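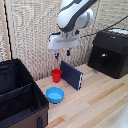 日用品色彩写生 第四讲讲义
浅底上的红与蓝
授课:Halyna Nazarenko 助教:Kwesi Laryea
03/12/2019

上周的作业我一张一张看完了,看得特别开心!好几位同学把灰色调出了冷暖,这一点我原以为要到学期后半段才会出现。今天接着往下走,题目换成家里最常见的东西:杯子、碗、一块深色的板、一个收纳盒。听起来平淡,画起来一点也不平淡,我备课的时候自己就画了好几遍,越画越停不下来。

一、为什么画杯子和碗

杯和碗是同一类形体的两种脾气。小塑料杯上口略宽,往下收一点点,侧面几乎是直线,明暗转折集中在很窄的一段里。浅碗就松得多,内壁像一个慢慢打开的坡,光走进去,转一圈,再从另一边出来。把这两样放在一张桌上,等于在一幅画里同时练快的转折和慢的转折。

碗口请多花些时间。有些碗的边是卷起来的,卷边本身就是一个细细的圆柱弯成的圈,有自己的亮面和暗面。很多同学习惯用一条线把碗口勾完,碗立刻就薄得像纸。试着把卷边当成一个独立的形体来画,哪怕只有两笔宽,碗马上就有了分量。

浅蓝色的碗还有一个好玩的地方:内壁和外壁常常不是一个蓝。碗里面更浅,偏天空那种蓝;外壁沉一些。调色的时候先定外壁,再往里加白,加到你觉得有点过了,放上去看,往往刚刚好。

二、红色怎么放

红色面积小的时候最有力量。一个红色小杯子站在浅木色桌面上,旁边靠着深蓝,眼睛第一下就会落到它身上。这时候千万别再给它加戏,背景里不要再出现同样纯的红。

常见问题:暗部直接加黑。红加黑会变成一种很闷的褐,杯子像放旧了。我的建议是暗部先加一点深蓝,用的就是旁边那块板的颜色,这样两个物体之间也有了联系。Shoaib Lodhi 同学上次交的小稿就是这么处理的,杯子的暗面里透着一点紫,漂亮极了,课间大家可以去墙上看看。

杯口朝上时,杯里面那一圈椭圆要画准。椭圆的两端是圆的,别画成尖的橄榄。画完把纸倒过来看一眼,歪没歪马上就知道。

三、立起来的深色板

厚书大小的一块哑光深蓝板,长边着桌立着,在静物里的作用很大。它给杯子当衬底,又给整组东西一个方向。板面稍微斜一点,画面里就有了一条看得见的透视线,构图会活很多。

哑光表面几乎没有高光,这对初学者是好消息,也是陷阱。好消息是不用追那些闪来闪去的亮点;陷阱在于容易一刷子平涂过去。请慢一点,找板面上从深到更深的变化。侧面的窄边如果露出泛白的灰,就让它亮出来,那几小块灰白会让整块板一下子立住。

练习时建议用 Orkora 的群青和熟褐来调深蓝,比直接用管装黑透气得多。颜料比例大家自己试,把试过的色块留在纸边上,不要裁掉。

四、看暗部:从“黑”里面找颜色

这一节是我今天最想讲的!大家说“那里是黑的”,我总要追问一句:哪一种黑?请先盯着下面这张看一会儿,再往下读。
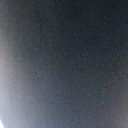 图二 暗色表面:蓝灰到炭黑的缓慢过渡,左下角最亮

先不要管它是什么东西,只看明度。最暗的地方在上方,中间到偏右的一带,已经接近带黑的藏青。往左、往下,一点点变浅。左边那条浅带上窄下宽,和深色之间找不到一条清楚的分界线。左下角有一小条近乎纯白的斜形,它的周围也跟着亮了一圈。

再看颜色。浅带靠上的部分带一点灰紫,往下就转成偏冷的蓝白灰。整个表面布满细小的颗粒,中间调里隐约有褐、蓝、绿的小点。这么暗、这么简单的一片,里面居然住着这么多颜色,我每次看都觉得过瘾。

临摹方法:
取一张 56 克的便条纸先做明度小稿,只用铅笔,分 7 级,从最暗排到最亮。这种薄纸不适合反复擦,落笔轻一些。
第二步换厚一点的纸上色。先铺一层整体的蓝灰,趁湿从左下往右上接深色,边缘不要留硬线。
等干透以后用干笔蘸很少的颜料轻轻扫,做出颗粒感。褐色和绿色只点在中间调,最暗处不要去碰。
最后留白。左下角那一小条请从一开始就空出来,用纸的白,别用白颜料补。

Aqeel Swati 同学问过,颗粒能不能用牙刷弹出来。可以,但是弹出来的点大小差得远,这里的颗粒大小和间距都比较均匀,用海绵轻拍更接近。两种方法都欢迎试,试完在纸背写上用的是哪一种。

五、布面收纳盒

可以敞口折叠的布盒子,里面黑、外面褐,是我近来最喜欢让大家画的东西。布的黑和板的深蓝放在一起比,谁暖谁冷、谁吸光更多,一比就明白。黑布内侧别画成一个洞,盒子有底、有壁,壁与壁相接的地方总有一点变化,把第四节练到的耐心用在这里。

盒口的线不会像木箱那么直,布有一点软,线条跟着软一点就好。画的时候手腕放松,一口气拉过去,比描三遍好看。

盒子如果放在画面一角,可以只画一部分,让它替整组静物压住重心。外侧的褐色要和桌面的木色拉开:木色浅,里面有几条偏橘的暖色,褐色就要沉下去,稍微偏冷。

六、木桌面与墙

长条木板拼成的桌面自带方向,斜着走的时候尤其好看。不过木纹很容易画过头!先用一个浅浅的底色统一全部桌面,再挑几条板子加暖,其他的保持安静。板缝也不要一样深,离杯碗近的清楚些,远的让它淡下去。

米色的墙有细细的肌理,远看是一片,近看有起伏。画的时候用大笔,水分多一点,让颜色自己流出变化。墙和桌子相交的那条线,有实有虚。

碗在木头上的影子很淡。影子里请保留木色,只压暗一点点,再混进一丝碗的浅蓝。影子一画重,碗就像陷进桌子里去了。

七、课堂练习安排

热身:杯口椭圆,朝不同角度画满一页,不计较好坏。
练习一:只画红杯与深蓝板的关系,两个颜色加一个底色,小幅。
练习二:按第四节的方法做暗部临摹。
练习三:加入碗和收纳盒,完成一张完整的构图。来不及的同学带回家继续,不用赶。

画具:Vutitz 平头笔 4 号一支,海绵一块,水彩纸若干。水杯请自己带,最好别用红色的,上回真的有同学把静物杯拿去涮笔了。

八、作业

在家里挑一件深色的、不反光的东西,凑得很近地看,近到认不出它是什么,然后画下来。尺寸不限,交的时候附一段 400 字左右的观察记录,写你在里面找到了哪些颜色,哪一处最暗,亮的地方是怎样过渡过去的。语言不需要漂亮,具体就好。

Haris Talpur 同学负责收小稿,放进教室后面标着“Skurnthorpe 夜间班”的文件夹里。四月的班级小展会从这些作业里选,选的时候我更看重观察记录和画面对不对得上。

补充阅读:Janjua 讲义合集中关于灰调的那一章,复印件在讲台左边,看完请放回原处。

下一讲画透明的东西,请带一个没有花纹的玻璃杯来。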